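**PRESS RELEASE**
17/07/2023

# Punar publishes results of its outdoor comparison of two cameras and two controllers

Punar, a maker of small ground robots, has finished a comparison of two cameras and two drive controllers for its path robot. The work was done on the Dralgate site, where the company has permission to drive on the footpaths between the buildings. The results are now open to customers and partners.

The purpose was simple. Customers ask us often which camera they should order, and until now we could only answer with the data sheets of the suppliers. A data sheet says little about a long path between lawns and trees, on a day when the sky is white and everything on the ground has nearly the same colour. For this reason we wanted our own numbers, from our own robot, on a normal path.

In total the robot made 73 runs. Each run was 400 metres long and used one camera together with one controller, so that all four combinations were tested. The first camera is the one which we deliver today. The second is the Jovwood camera, with a wider view and a lower price. The controllers were our present one and the Prins controller, which was lent to us for the duration of the trial.
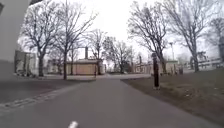
The side of the path was the most difficult part for both cameras. Where asphalt meets grass directly, the present camera kept a steadier line. Where there is a border of paving stones in between, the Jovwood camera found the border earlier, and the robot needed fewer corrections. Bare trees and lamp posts gave no trouble to either camera. Thin posts close to the path were seen later by the Jovwood camera, and we do not recommend it for narrow routes at this moment.

Between the controllers the difference was smaller than we expected. The Prins controller brakes more softly and starts again more quickly after a stop. Our present controller holds the speed better on long straight parts. Both finished all their runs, but 2 runs with the Jovwood camera had to be stopped by hand and were repeated. They are included in the report with the full log.

"We had hoped for one clear winner, and we did not get one," the Punar test team writes in the report. "For open and wide paths we would choose the cheaper camera. For all other places we stay with the present one."

From August, customers can order the path robot with either camera. The Prins controller will not be offered yet - a second trial, with more turns and some slopes, must come first.

The full report, including the log of every run, can be requested from the Punar press office.

**About Punar**

Punar develops and builds small robots for footpaths, yards and closed sites. The company also gives advice on the choice of cameras and controllers for outdoor use.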